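2019-08-17

Second week of looking, and the house on Kundton Road is gone. It was listed for nine days. I had meant to drive past it again this evening.
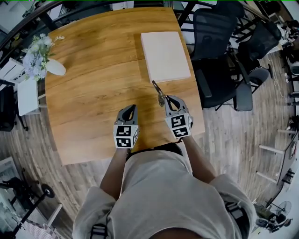
The agent at Folix wrote back at noon that there had been four offers, that the one accepted was over asking, and that I shouldn't read too much into it, as sales in the county are down on last summer all the same. She said the cheap end moves fast and everything else sits. I asked what counts as the cheap end now. She said anything under what I told her I could spend.

So I spent an hour after lunch with the listings. There are 139 houses up in the three zip codes I can live with. Take out the ones with no garage and the ones on the highway side and I have 23. Most of those I have already seen online so many times I know the kitchens. The one with the green tile has dropped its price twice since June and still looks high to me.

Called Pitkänen Lending before they closed. The rate they quoted in July is good for a while longer, but the letter runs out in November and then it is all the paperwork over again: pay stubs, bank statements, the explanation about the two months between jobs. Property tax on the Ikia Street place came to $3,391 last year. The listing rounds it down. I put the real number in my sheet, and the monthly payment is tight but it works if I keep the car another couple of years.

My lease is the other problem. The landlord wants to know by the end of the month if I am renewing. Month to month is possible but costs more, and the extra would come straight out of the down payment. I think I will take it anyway. Signing for a full year and then finding a house in October would be worse.

Ikia Street is open tomorrow from one to three. Two bedrooms, one bath, roof done in 2011 according to the sheet. No word on the furnace. I will bring the tape measure and look at the basement first this time. Last time I liked the porch so much I forgot to go down there at all.

Need to call about the water heater here too. Still lukewarm by the second shower.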